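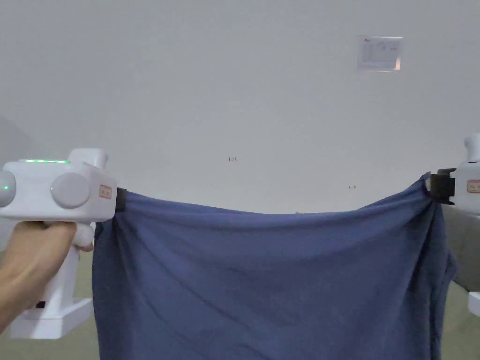 Large blue cloth, held between two white grippers.

Trultis: short lives of social reformers in Sultholm

Version 2
Maintainers: Lucinda Haddad, Markos Nikolaidis

What is in the data

Trultis is a collection of 401 short biographies of people who worked for social reform in the town of Sultholm and the villages near it. They are teachers, union organizers, doctors, priests, printers, and several people who had no public office at all but whose names come back again and again in petitions. Most of them worked for one of these matters: shorter working days in the mills, schooling for girls, the right to use the common wells, and the right of tenants to stay in their houses.

Each biography is between one paragraph and one page long. The texts are in English. Where the source was in another language, the translation is ours, and the original sentence is kept in the field source_text.

Where it comes from

The main source is the weekly paper Ung, of which we read more than 2000 pages in the town library. The second source is a series of anniversary articles from the website Zestness, used with the permission of its editor. These articles are nice to read but they repeat each other, and some of the dates in them are wrong. When Ung and Zestness disagree, we follow Ung and write the other version in the field note.

Files

lives.csv – one row for each person
sources.csv – one row for each article or page used
links.csv – who worked with whom, when a source says so
changes.txt – list of corrections

Fields

The table lives.csv has 16 columns. Most names explain themselves. The following ones caused questions from readers of version 1:

birth_known: yes, year_only, or no. Many poor families did not register births, so a birthday that is celebrated today can be a later choice of the followers. If we have only the celebrated day, we put "no" and give the day in note.

title: the respectful name used by the public, for example "Teacher of the Wells". It is not part of the legal name and should not be used for sorting.

group: the social group or trade that the person belonged to, in the words of the source. Some of these words are insulting today. We kept them in source_text but in group we use the present name.

first_claim: marked when the source says the person was "the first" to do something. We found this claim very often, and in several cases two people have the same claim. We did not decide between them.

How the texts were checked

Lucinda Haddad wrote the first draft of every biography from the sources. Markos Nikolaidis then read the draft together with the page of Ung and marked each sentence as supported, partly supported, or not supported. Sentences without support were removed. Partly supported sentences stay, with a question mark in the column check.

Known problems

Women are less than they should be. Ung often wrote only "the wife of" and the surname, and we could not always find the given name. In those cases the row exists, with given_name empty. Please do not delete such rows when you clean the data.

The mill strikes are described mostly from the side of the owners, who paid for a good part of the paper. The letters page is better, but letters were shortened before printing.

Spelling of names changes from year to year. We chose the most frequent spelling and the others are in the column variants, separated by semicolons.

Suggested use

The collection was made for school lessons and for local history work. It can also be used for testing programs that find names and dates in text. It is not suitable for counting how many people supported a movement.

Corrections

If you are a relative or you know a better source, write to the maintainers and give the row number and the source. Corrections are added each June. Photographs and family letters cannot be accepted at the moment – we have no place to store them safely.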